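Closeck Stainless Steel Shelving
Two-level bench shelf for kitchens, stockrooms and workrooms

Product code: 3259
Sold by Dimitrov Storage Supply

Overview

The Closeck is a two-level stainless steel unit for places where small goods get picked, sorted and put back all day. The top shelf is set at working height and doubles as a bench. The lower level takes storage bins, so the things you use most can stay on top and the refill stock goes underneath.

It ships flat and goes together with the hex key in the box. One person can build it, though the top shelf is easier to seat with two.

Top shelf

The top is brushed and polished stainless steel with a wide front lip. The lip stiffens the shelf along its length and gives a rounded edge to lean against. There is no raised rail at the front, so bins and tubs slide on and off without being lifted over anything.

Polished steel shows marks. Fingerprints, drag lines from plastic bins and dried water will all be visible under a strong light, and this is normal for the finish. If you want a surface that hides wear, ask for the Darard version, which has a matte gray powder coat on the same base. The Darard costs a little more and is not meant for wet areas.

Lower level

The lower level uses the same steel as the top, without the polish. It can be fixed at any of 4 heights. Most customers leave it at the second setting, which clears our medium bins with the lids on. Move it before loading – the clips are hard to reach once the bins are in.

Bins

The unit is sold without bins. Any straight-sided plastic bin will stand on it, and slightly tapered ones are easier to grip when they are set side by side. We stock the Vurnside range in pink, blue, clear and white. The small size has a raised rim and suits wipes, gloves, labels, sachets and other light items that tend to drift around a shelf. Many shops keep one color for each job, and the bins can be bought singly so you can match what you already have.

Vurnside bins are sold in packs of 100 as well, at the trade price. Lids are separate.

Cleaning

Wipe down with warm water and a little dish soap, then dry with a soft cloth. Work along the brush lines of the steel. For streaks that stay behind, use a stainless steel cleaner and a second dry cloth. Do not use steel wool, scouring powder or anything with chlorine bleach in it. Rinse off salt and vinegar spills the same day.

Lift bins when moving them long distances along the top. Grit caught under the base will scratch the finish, and the scratches can't be polished out at home.

Load and placement

Maximum load is 500 pounds for the whole unit, spread evenly, with the heavier half on the lower level. The feet adjust for uneven floors. Turn each foot until the shelf stops rocking, then tighten the lock nut. If the unit stands against a wall, use the bracket supplied.

Delivery and returns

Orders placed before noon leave the warehouse the same day. Orders for the Darard version take longer, and the next batch is due on 10th July. Unbuilt units can be returned in the original carton. We can't take back units that have been assembled unless a part is faulty.

Spare feet, clips and brackets are kept in stock. Give the product code when you order them.

Questions about trade orders go to Eleni Mladenović. For spare parts and returns, contact Despina Shehu at the same office.

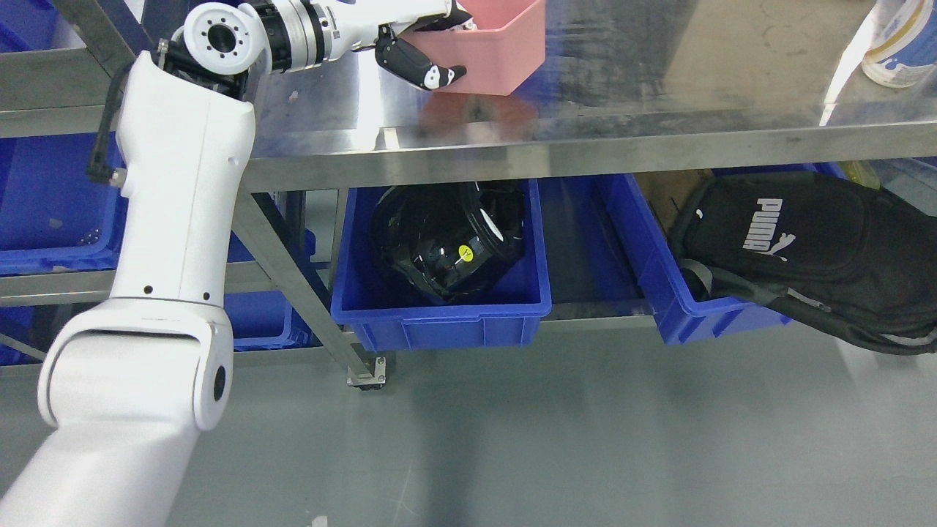 Closeck top shelf in polished stainless steel, with small pink bin. Storage bins on lower level.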